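Play kitchen stuff: one bin, or a place for everything?

Posted in Playroom & Toy Storage

lamontmama
Okay, I need opinions before I lose my Monday to this again. Our play kitchen things have taken over the white table, and I can't decide if I should sort them or just sweep it all into one bin and walk away. 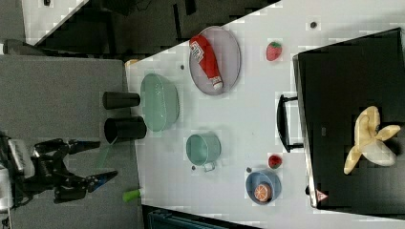 Gustley_Gal
One bin. I sorted for 18 months, with labels and everything, and my kids dumped it all out every single morning to find the one carrot they wanted.

lamontmama
Ha, that's what I'm afraid of. The mint green basin was my idea for a "sink," so dirty dishes go in there and the food goes back in the blue bowl. You can see how well that's going. The orange slice made it into the bowl and the strawberries did not. And the ketchup is on the oval plate, which my daughter says is dinner.

tworedwagons
I'm going to disagree with the one bin crowd. A deep bin is where play food goes to die. The little stuff sinks to the bottom and they only ever play with whatever's on top. Shallow is the way to go, and your basin is already shallow, so put the fruit in that and skip the sink idea.

Gustley_Gal
My bin isn't that deep! It's one of the low Winden ones that slides under the couch. But sure, if you've got a kid who'll put fruit in a fruit place, go for it.

Zuweira Asamoah
How old is she? That makes a big difference. Mine couldn't have cared less about sorting at two, and then at four she got very bossy about where the plates lived and I didn't have to do a thing. I'd cut down on how much is out before buying any storage. We keep 9 pieces of food out and the rest sits in a closet – I swap them when she gets bored, and it's like Christmas every time.

lamontmama
She's three and a half. I like the swapping idea, but I know myself and I'd forget the closet box until she left for college.

dadof3_duklow
Put up hooks for the mugs. The teal one would look great on a hook. Cups on their sides roll off the table and then you step on them at 6 a.m. in bare feet, ask me how I know.

tworedwagons
Hooks are cute, but a three year old is going to hang on them. We had ours up for one week.

dadof3_duklow
Depends on the hook. Ours are screwed into the stud and have outlived two couches.

lamontmama
No screws, we rent! Maybe a small dish rack? There's one at the thrift store on Lamont for 8 dollars and it would fit the mug and the plate. The two black cups won't fit, so I'm thinking those go in the basin.

Zuweira Asamoah
A dish rack is perfect, she'll want to "dry" things all day. Check that the slots aren't too narrow, though. We had a kid-size one and the only thing that fit in it was a board book.

Gustley_Gal
Fine, I'll allow a dish rack. But the food still goes in one bin and I'm not budging on that.

lamontmama
Going by the store after pickup. If the rack's gone I'm coming back here to ask about that Winden bin.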